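Trakelura Sewing Week: Frequently Asked Questions

We get a lot of mail once the dates go up, and much of it asks the same things, so we've gathered the answers on one page. If yours isn't covered, write to us. We love hearing what people are planning to make!

GETTING YOUR PLACE

What is Trakelura?
It's a sewing week for people who already sew a little and want a long, uninterrupted stretch to do it in. You bring a project (or a heap of them), we provide the tables, the irons, the big cutting surfaces and the meals, and you sew for as many hours a day as your back will allow. There are short lessons each morning for anyone who wants them. We've been doing this every August at the old schoolhouse in Hosov and we still get giddy when the first cars pull in.

How many people come?
Fourteen. That's how many fit in the big room with a proper table each, and we've never been tempted to squeeze in more. Elbow room matters when somebody is wrestling a winter coat through a machine.

Do I have to be good at this?
No! You should be able to thread your own machine, sew a fairly straight seam and read a pattern with some help. People have come with one pillowcase to their name and gone home in a shirt they made themselves. We've also had people who drafted their own wedding clothes and spent the whole week happily unpicking a zipper.

I only knit. Can I come anyway?
You can, though you may feel a bit left out at the morning lessons. Knitters usually take the window seats at the end by the stove and seem perfectly content there.

Is there a waiting list?
Yes, and it does move. Plans change a lot in early summer, so it's worth adding yourself even when the week looks full.

Can I come for part of the week?
The shortest stay is four nights. We tried letting people come for weekends and it was hard on everyone, with tables being packed up just as the person at the next one was getting into a difficult sleeve.

THE HOUSE AND THE ROAD UP

Where is Hosov, exactly?
Up in the hills above Harau, at the end of a road that feels longer than it is. The village sits at 3,000 feet, so evenings are cool even in high summer, and you'll be glad of a sweater after supper. The last stretch of road is gravel. Small cars manage it fine if you take it slowly and ignore whoever is behind you.

Can I get there without a car?
Take the train to Harau and tell us which one you're on. We drive down to meet people at 2 in the afternoon and again at 4. Machines travel in the back with blankets around them. If yours has a hard case, please bring it in the hard case, even if the case is ugly and the handle sticks.

What are the bedrooms like?
Plain and comfortable. Most are shared between two people, with a door that shuts and a lamp for each bed. There are a few singles under the roof, lovely and quiet, but the stairs are steep and the ceilings slope, so tall people have been warned. Sheets and towels are on the bed when you arrive.

Is the building accessible?
The sewing room, the kitchen, one bedroom and one bathroom are all on the ground floor with no steps between them. The front door has a low step and we put a ramp down for it. Let us know what you need and we'll set up your table near whichever door suits you.

Is there wifi?
There is, and it's good enough for looking up how to sew a welt pocket. It is not good enough for a day of video meetings. Phone signal comes and goes with the weather, and the best spot is the far side of the orchard wall.

FOOD, DRINKS AND TIDYING UP

What do we eat?
Breakfast is out early and stays out. Lunch is soup, bread and whatever the garden is doing. Supper is a sit-down meal, usually one huge dish and one huge salad, and people linger over it for ages because they've finally stopped looking at something tiny. Tell us about allergies when you book, and please be specific, as "a bit funny with nuts" leaves the kitchen guessing.

Can I bring my own snacks?
Oh, please do. The snack exchange has become one of the best parts of the week, with people bringing their favorite chips and cookies from home and leaving them on the side table for anyone to try. We've found things we now order by the box. Wipe your fingers before you go back to your fabric, especially after anything orange.

Where does the trash go?
Wrappers and boxes can go into any wastebasket, and we empty them all every night after supper. Thread ends and fabric scraps have their own bags hanging from the tables, so please keep food packaging out of those. Pins and broken needles go in the lidded jars, always, even when you're tired and the jar is all the way across the room. Bare feet are common in this house!

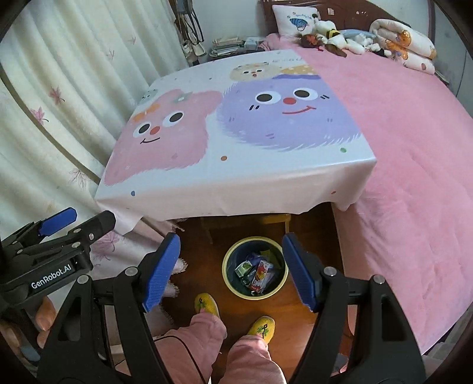 Can I have a drink at my table?
Yes, in a cup with a lid. Red wine stays in the dining room. We had to make that a rule after an evening we still talk about, involving several yards of cream wool.

WHAT TO BRING

Should I bring my own machine?
If you have one and you like it, yes. You'll sew better on the machine you know, even if it's an old clunker that smells of oil. We keep a few spares for breakdowns and for people arriving by train, and you can reserve one when you book. Bring the manual too. Everyone forgets the manual, and then we spend an hour trying to find the buttonhole setting.

What about sergers?
There are two, set up on the long bench and shared by everybody. We thread them with black and with white, and if you want another color you're welcome to rethread, provided you put it back how you found it. Someone will happily teach you the tie-on trick so you never have to thread the loopers from scratch again. It's wonderful, and you'll want to show everyone you know.

What do you provide?
Irons, boards, pressing hams, cutting mats, rulers, pattern paper, a dress form that adjusts (with some persuasion) and a great deal of light. There's also a tin of ordinary thread for basting. Bring your own scissors, marked so you know them, and your own good thread in the colors you need.

Where can I buy fabric once I'm there?
Guérin, down in Harau, is the closest shop and it's a joy. Linings at the back, wools upstairs, and a button wall that has made people late for lunch more than once. We run a trip there on the second morning. If you haven't settled on a project before you arrive, you could do worse than wait and see what you fall in love with on the upstairs tables.

Should I prewash my fabric?
Do it at home if you possibly can. There's one washing machine and it's busy with towels. Wash it the way you mean to wash the finished garment, and if it's going to shrink, let it do so before you've cut anything out. Wool you can steam with us.

THE LESSONS

Do I have to attend?
Not at all. Lessons start at 9:30 and finish before the coffee is cold, and anyone who'd sooner keep sewing can keep sewing, preferably on the far side of the room. We chalk the subject on the board the night before.

What sort of things come up?
It depends on who's here and what they're stuck on, which keeps us on our toes. Collars nearly always. Fitting a bodice on a real person, with real shoulders that don't match. How to press a seam properly, a subject we could happily talk about until dark. Last summer there was a whole morning on bias binding, and people were still making it at supper out of napkins.

Can somebody help me alter something I bought?
Yes, and it's a great way to learn how clothes are put together. Bring the coat with the sleeves that are too long, or the pants you can't sit down in. Before you take anything apart, take notes on which piece went where, and save every bit you remove in an envelope: buttons, hooks, shoulder pads, loops.

What should I do with the labels from old clothes?
Keep them if you like them! Unpick the stitches from the back with a fine seam ripper, going slowly at the corners where the thread is often doubled, and pick out the fluff with tweezers. A label is a handy patch for practicing tiny hand stitches, and a dark one with shiny lettering can look terrific inside a plain bag. Some fray once the fold is opened, so leave the folds alone. Care labels should stay with the garment, or at least with a note of what they said. 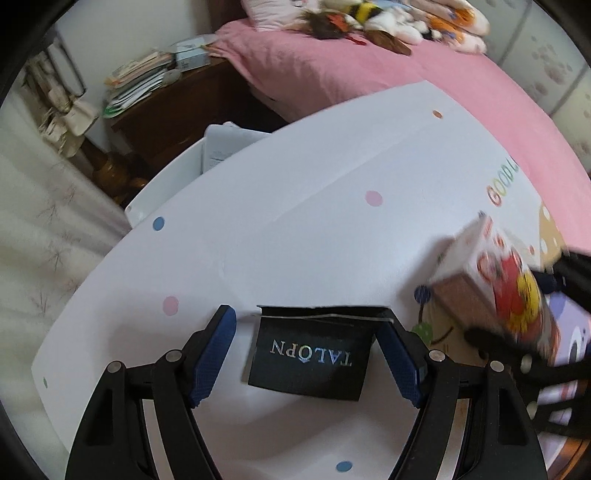

Can I order labels with my own name on them?
We don't make them, but plenty of people bring theirs, and it's such a treat to see one go into a finished collar. If you're ordering some, allow more weeks than you think. Sew them in before the lining closes, and check twice that the writing is the right way up when the garment is hanging. We've all done it wrong.

ODDS AND ENDS

Can my partner come along and not sew?
We're sorry, we don't have the beds. There are a couple of nice guesthouses in Harau, and partners are very welcome to come up for the last supper, when everybody wears what they've made and there's a lot of twirling.

Are dogs allowed?
No. We adore them, but they lie on fabric and they eat pins.

What if I don't finish my project?
Then you'll be like most of us. The room stays open until noon on the final day and there's usually a row of people hemming right up to the moment the cars are loaded. Pack your pieces flat, write down the next step on a scrap of paper and pin it to the front. Send us a picture when it's done, whenever that is. The hallway wall is covered in them and there's still room by the coat hooks.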